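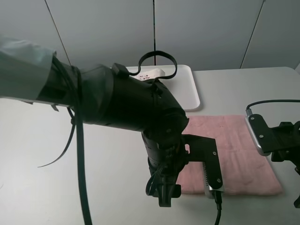
Figure 2.1 Left arm over the folded pink towel, with the tray behind.

Section 2: Planning and budgeting before you order

I wrote this section after helping three sites buy their first two-arm table, and I still get the same phone calls every September (hello, Bujar!). So please read it with a pencil in your hand and before you sign anything. The arms are the bit everyone prices first. Then the table, the cables and the spare fingers turn up, and the sum looks rather different.

2.1 Work out what you need

1. Pick one job and write it down in plain words. Ours was "fold a small towel and leave it flat on the table". Cloth is fussy stuff, so if your job is boxes or jars you may get away with simpler grippers.

2. Decide whether you need one arm or two. Our towel job wanted two, and the second arm very nearly doubled the quote.

3. Measure the table. Ours takes both arms, a tray and the towel and still has clear space at the front, and I wouldn't go any smaller.

4. Ask the supplier for a quote with every bracket and lead on its own line. Harell and Zidard will both do this if you ask; Matić sent me a single total and I had to ring twice.

Note: Delivery from Stistolia took 36 working days for the arms and another 10 for the brackets, which came in a separate box. Don't book your fitter until both are in the building.

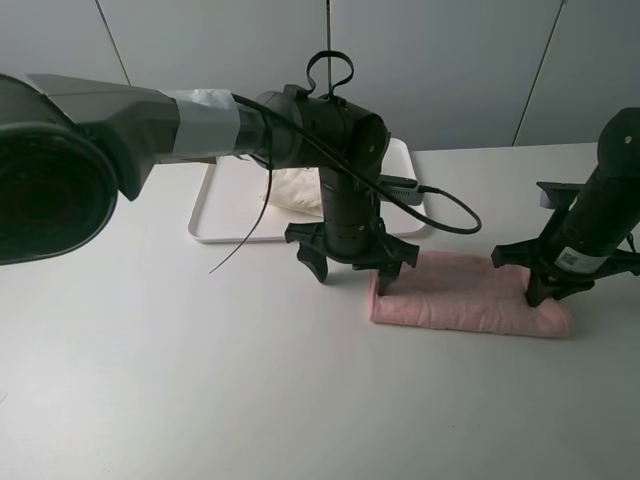 Figure 2.2 Both grippers at the towel. Note the tape on the left arm and the wire hanging below it.

2.2 The small things that eat the budget

5. Put aside 500 for sundries. I mean tape, sleeves, ties, clips, screws, plus a few towels you don't mind spoiling. Ankica thought I was being silly and put down 60, and she was back with another order form by the Sunday!

6. Allow for cable ties and proper guides on each arm. Walk round the table with the supplier's drawing and mark where every lead will run when the arm is stretched right out, then add a bit.

7. Buy one spare set of fingers per arm. Have them on the shelf from day one.

CAUTION: Switch off and isolate both arms before you tidy, tape or re-route a cable. A loose end can catch on a tray rim or get pulled under a gripper.
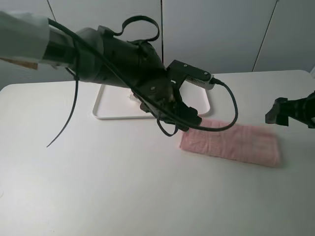
Figure 2.3 Cable loop at the left wrist, passing over the towel.

2.3 Before you sign

8. Look at the wrist end on a demo table, with the real cloth in place. Check how far the cable loops swing out and whether they'd brush your work. If they do, ask for a shorter lead or an angled plug, and get the price in writing.

9. Ask who pays for the return visit if a bracket needs moving. Teodora got hers included (she's better at this than me).

10. Fill in the planning sheet at the back and keep a copy with the quote. You'll want both for Section 3, where we bolt things down.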